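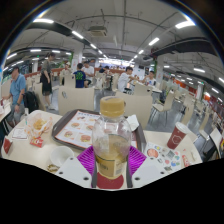 The ribbed purple pads on either side of a capped drinks bottle, at a table in a busy food hall.

Piltmont, Monday, April 8, 2019

Flerex is very pleased to share the first results of its side-by-side trial of ribbed and flat finger pads for hand-held grippers, a piece of work that has kept our small team happily busy (and rather well fed) since the middle of February.

The trial set out to settle a question our customers have been putting to us for a good long while, namely whether a soft ribbed pad is worth the extra cost over the plain flat rubber pad that most people start with. We could have stayed at our benches in Piltmont and tested on wooden blocks, as we have done in the past, but everyday life is full of round, slippery and awkward things, and we wanted to be among them. So off we went to eating places at lunchtime, where the tables are crowded, the lights are bright and people are forever walking past.

In all, the team logged 1287 grasps with 2 sets of pads, both fitted to the same plates and the same handle, and both used by the same 12 people. Bottles, cups, cartons and sauce packets all had their turn. The ribbed pads came out ahead on round shapes, and people told us they needed to squeeze less to feel sure of their hold. The flat pads did better on thin things lying on a table, such as paper packets, and we would be doing our readers a disservice if we left that out!

"I went in quite fond of the flat pads, because they are cheap and they wipe clean in a moment," said Marisol Bellamy, who led the trial for Flerex. "I still keep a set in my bag. But for bottles I reach for the ribbed ones now, and so does everyone else on the team."
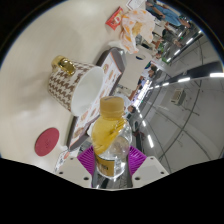 Can the ribbed pads be fitted to a handle I already own?
They fit any handle in the Virk range, old or new, and are held on with the screws that came with your present pads.

The wide-angle camera on the handle was compared too, against a narrower one from our earlier kit. Ilir Stan, who looks after cameras at Flerex, found the wide view far kinder to work with, as it keeps both fingers and a generous stretch of the table in sight together, though straight lines do bend towards the rim and take a little getting used to.

A first batch of 200 ribbed pad sets will go on sale through our friends at Drulport, who have also kindly agreed to lend out trial sets to schools and small workshops. The full table of results, with the failed grasps left in, is free to anyone who writes to the Flerex press desk and asks for it.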